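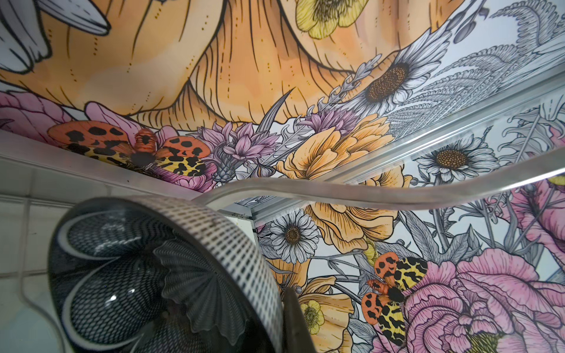

Chapter 7
Pattern and the Shape of the Surface

A pattern is a rule for placing marks on a surface. The rule is usually worked out on flat paper, and the surface that finally carries it is often something else: a ceiling, a sleeve, the inside of a cup. Chapter 6 treated the flat case, in which a motif can be moved, turned or flipped any number of times without a change in its size or outline. The present chapter deals with what happens when the surface has edges, corners and curves. Some of the problems are plain in a small room. Square white tiles with grey grout need only a straight wall and a steady joint, and the grid itself shows any error in setting. A floral mural carried across the upper wall and onto the ceiling has no grid to keep to, so the painter is free to let a stem run over the corner where the two planes meet. A polished, curved rail has no pattern of its own but picks up the colors near it and draws them out into streaks. The three surfaces follow three different rules, and a designer working in such a room has to plan for all of them.

7.1 Terms used in this chapter

The motif is the smallest drawn unit that the designer treats as one thing. The cell is the smallest area which, when copied, gives the whole pattern. The two are often confused. A single leaf may be the motif, while the cell holds four leaves, two of them flipped.

The field is the area to be covered. A field is closed if it has a visible edge on all sides and open if the pattern may be taken to go on past what is seen. Printed cloth on the roll is open along its length and closed across its width. A dinner plate is closed.

Drop is the distance by which each column of cells is shifted against the one beside it. A half drop is the most common choice in wall coverings, because it hides the vertical seam.

The word pitch is used for the distance between one motif and its next copy, measured along a stated direction. On a curved field the pitch must be given at a stated place as well. A reader who leaves this out will find that the worked problems in 7.4 do not come out.

7.2 Grid patterns and center patterns

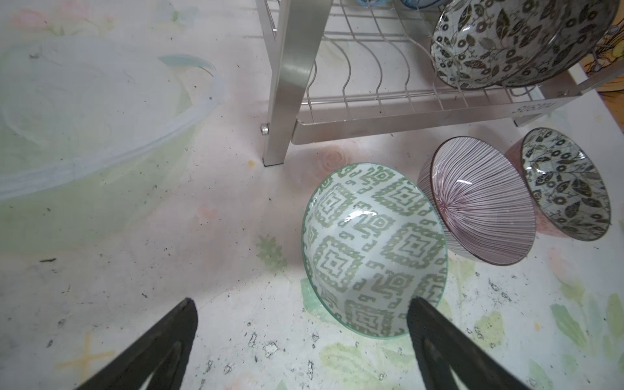
Patterns on round ware fall into two broad families. A grid pattern is built from cells of one shape set side by side, and it comes from weaving, tile and brick, where the material already supplies the squares. A center pattern is built from one point outward, and each line is fixed by its angle. Flat sheet goods seldom raise the question, and a printed ground of pale leaves and pink flowers on white can be cut almost anywhere without harm. A bowl does raise it. The green bowl, with its stepped, interlocking diamonds and key-like forms, shows motifs that belong to the grid family and have been put on a curved surface. The bowl with fine purple-maroon stripes belongs to the second family, as its stripes run in toward a central point and the dark rim closes the field. In the second type the pitch shrinks steadily toward the middle, and the shrinking is part of the design.

The grid family needs more care. A flat square cell cannot be laid on the inside of a bowl without being stretched, pinched or cut. Tzanetos and Raptis, in their notes for the Pendden workshop course, list the usual remedies. The cells may be made narrower in each row toward the foot. The pattern may be split into bands, each with its own count. A plain zone may be left where the fit is worst. Decorators often combine the last two - a band near the rim, then bare glaze below.

A simple check is available for the banded method. Measure the length of the band at its mid-height and divide by the desired pitch. If the result is a whole number, the pattern will close. If it isn't, adjust the pitch until it does. A shop that draws 10 motifs to a band and finds a gap half a motif wide should widen the pitch by one twentieth, which the eye will not notice.

7.3 Plan of the chapter

Section 7.4 gives the method for cones and shallow domes. Section 7.5 covers corners, with drawings by Evdokia Petridis. Section 7.6 follows one order of 3000 transfers made for the Fragkou pottery, from first sketch to firing, and may be left out on a first reading. Problems 1 to 5 need only a ruler and a strip of paper.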